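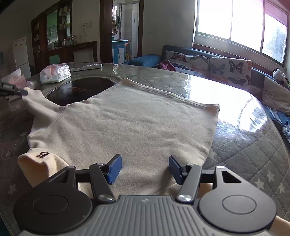
Wimmont Fleece Shaver, corded model

Removes pilling from fleece, wool and knit fabrics. The steel foil has three height settings; use the highest on loose knits.

Motor speed: up to 3,000 rpm
Blades: 4, replaceable as a set
Cord length: 17 ft
Lint cup: clear plastic, twist-off

Lay the garment flat on a hard surface before shaving. Empty the cup when it is half full. Do not use on lace or over buttons and zippers.

Spare foils and blade sets are sold separately under the Haren parts label. Orders placed before noon ship the same day.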